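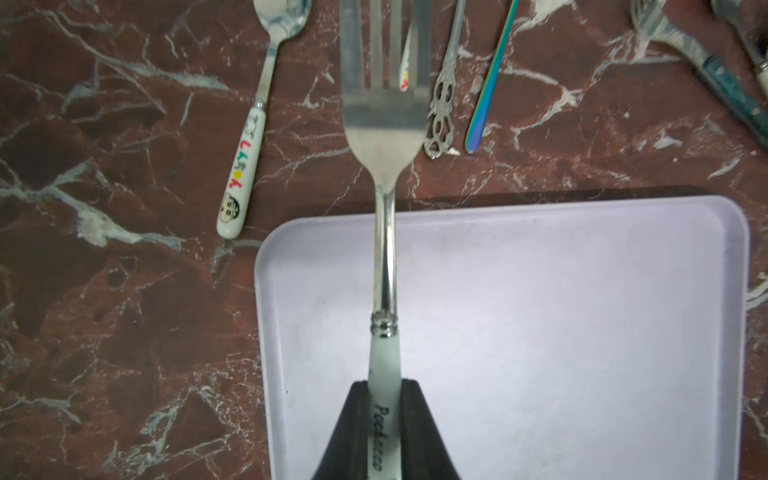
Page last changed: 1st June

Prirken cutlery cell, Floltthorpe - progress report to the Lim fund

Work since the April report has gone into the condition of the cell. Both arms are back on the rail and the grippers have been set up again from scratch. The cell logged 1,338 picks in the period against a target of 2,000. The shortfall is down to 14 working days lost while we waited for finger pads from Zivon.

The new pads are fitted on both grippers. Thin steel handles used to turn in the old ones, and thicker handles forced the fingers apart unevenly. We now check finger alignment at the start of each shift, wipe the pads and run a slow open and close before any cutlery goes on the mat.
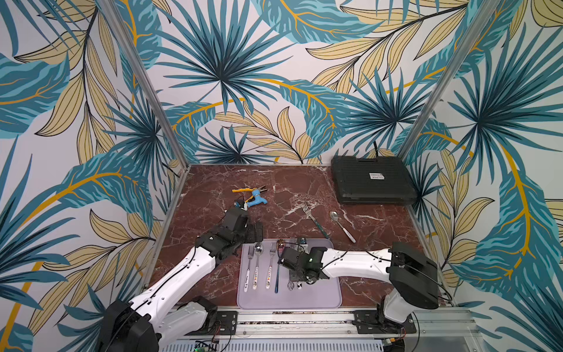
The rail bolts were checked at the same time and 2 were found under torque on the left bracket. They have been tightened and marked with paint. Cables on both arms were re-tied to leave more slack at the elbow - the left one had begun to rub. The grille under the rail is now brushed out weekly.

Wrist cameras were recalibrated after the pads went on. Shiny handles still give poor depth readings, and ornate forks are the worst of them. We have lowered the approach speed for these and will try a different exposure setting next.
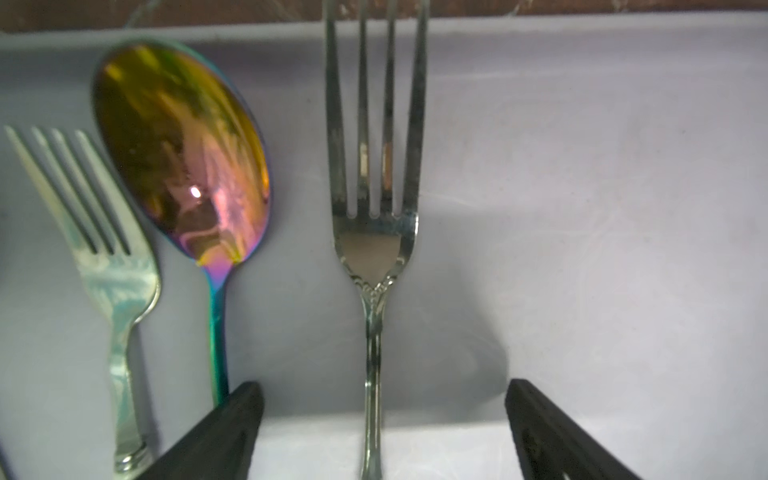
Gripper fingers open either side of a fork stem.

Spending is within budget. The one request for the next period is a spare set of finger pads, to be held at Floltthorpe so that a worn pair can be changed the same day.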